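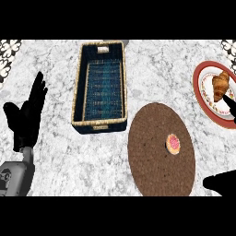 Sim pretraining for two-handed pick and place: does the pastry result hold up?

marble_run
Posting this in the Nondow section because the Enton folks said to bring it over. I've been training on the breakfast set (basket, croissant, jam cookie) and finally have numbers I'm willing to defend. With 328 teleop demos alone, the policy was shaky whenever the counter texture changed. Adding 3,000 generated episodes with shuffled countertops, it got through 1,767 of its sim evaluation runs before I stopped counting, over 4 seeds. I'm so pleased I could bake something!

dunleavy_fan
Lovely work, and thank you for writing it up so kindly for those of us still catching up. But 1,767 out of how many? Without the total I can't tell if that's wonderful or middling.

marble_run
Fair, I'll put the table up tonight – the log is split over two machines and one of them is busy.

gripworthy
I'm going to grumble a bit. Swapping textures is the easy part. A rendered croissant doesn't flake or squash when a fingertip leans on it, so I'd expect the gain to shrink a lot on hardware. We saw this with Dondatow last February and it cost us a month.

dunleavy_fan
I don't agree it's the easy part, at least for us. Our policy used to lose the cookie completely on speckled stone, and it's such a small thing on that big brown placemat. Contact was our second problem.

gripworthy
Okay, I'll give you the cookie. I still want to see real pastry before anyone cites this.

marble_run
Would soft foam stand-ins satisfy you for a first round?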